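Keeping Oil and Vinegar Bottles Clean, and the Shelf Under Them

Filed under: Kitchen, Storage and Counters

Oil bottles leak. Even a good pour spout lets a thin line of oil run down the neck after each use, and by the end of a week there is a ring on the counter that soap alone won't lift. The tips on this page are for people who keep oil and vinegar out where they cook and want to spend less time wiping.

Use a divided tray

A plain saucer under the bottle works for a while. A tray with raised rims and compartments works better, as it catches the drip and also stops the bottles from knocking together when you pull one out. Plastic is fine. It goes in the sink, it doesn't stain much, and you can lift the whole set with two hands when you want to clean under it.

Before buying, measure the base of your widest bottle. The compartments in many drawer trays are made for flatware and are too narrow. The Civeck tray we used for years had one wide section at the end and four narrow ones, so only one bottle would stand up straight. The Ploltell has wider sections but a lower rim, and a full bottle will tip over it if you bump the counter hard. Take a bottle to the store with you if you can.

Put the bottles at one end, side by side, and the small things in front of them. A lidded cup for salt or pepper flakes fits most compartments. Leave the rest of the tray open so there is somewhere to set down a spoon or a cap.

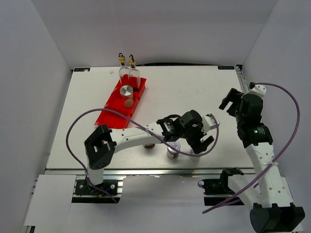
One reader wrote in to say that clear glass pourers look good but shouldn't stay out all day. Her olive oil went stale in three weeks on a counter next to a south window, while the same oil from the same can kept until October inside a cabinet. She now fills the glass bottle only a third of the way and tops it up from the can. She also asked whether the little flip caps do anything to keep air out, or if they are only there for dust.

They are mostly for dust. A flip cap closes over the end of the spout but many of them don't seal tightly, and some spouts have a second small air hole that stays open the whole time. If you go through a bottle of oil in two weeks, don't worry about it. If a bottle lasts you two months, take out the spout and use a proper stopper between meals, or fill less as the reader does. Vinegar is much more forgiving and can stay in a spout bottle for as long as you like.

Light is the bigger problem with clear glass. Move the tray away from the window and away from the stove. The spot beside the burner is handy but it is the warmest part of the counter, and the grease from the pan will settle on the glass as well.

Cleaning the spouts

Pull the spout out once a month. Soak it in a cup of very hot water with a good squirt of dish soap for 20 minutes, then run a pipe cleaner through the tube. Pipe cleaners from a craft store are cheaper than bottle brushes and you can throw them away afterward. Rinse from both ends and shake.

Let it dry overnight. Water trapped in the tube will end up in the oil, where it makes cloudy beads at the bottom of the bottle. Standing the spout upright in an egg cup lets it drain.

If the flip cap is stuck, don't pry it with a knife. Hold it under the hot tap for a minute and work it back and forth with a thumb. Old oil turns to something like varnish in the hinge, and a drop of fresh oil will soften it. Wipe off the extra.

Metallic finishes on collars and lids vary. Some are only a thin coating and will dull in the dishwasher. Wash them by hand until you know what you have, and skip the scouring pad.

Cleaning the bottles

A bottle that held oil needs to be washed before it is refilled with fresh oil. The film left on the glass is the oldest oil in the bottle and it will give its smell to the new batch.

Put in a spoonful of uncooked rice, a little dish soap and an inch of warm water. Cover the top with your palm and swirl hard. The rice scrubs the corners that a brush can't reach. Empty it into a strainer so the rice stays out of the drain, and rinse until there are no more suds.

For vinegar bottles, plain hot water is enough. Cloudy strands at the bottom are harmless, but pour the vinegar through a coffee filter if you don't like the look of them.

Telling them apart

Dark vinegar is easy to spot. White wine vinegar and light oil look nearly the same in two matching bottles, and everyone has dressed a salad with the wrong one. Choose one of these and stick with it:

Oil always on the left.
A rubber band around the neck of the vinegar.
A dot of nail polish on the bottom edge of the glass.
A strip of painter's tape on the back with the name and the month it was filled.

Tape has the advantage that you know how old the oil is. Change it each time you wash the bottle.

The shelf or counter underneath

Fresh oil comes up with a paper towel and dish soap. A sticky ring that has been there a while needs baking soda mixed with a few drops of water into a paste. Spread it on, wait ten minutes, and rub with a damp cloth. Try it on a hidden corner first if the surface is painted or has a shine to it. Don't use vinegar on marble or other natural stone.

Wash the tray at the same time. Oil collects in the corners of the compartments, and an old toothbrush gets it out. Binen makes a tray liner that can be cut to size, but a folded paper towel under each bottle does the job and costs nothing to replace. Change the towel when it is soaked halfway across.

Refilling

Set the empty bottle in the sink, put the funnel in, and pour slowly. Lift the funnel a little so the air can get out past it. Stop at the shoulder of the bottle and leave the neck empty, or the spout will push oil out over your hand when you press it in. Wipe the neck before the bottle goes back in its tray.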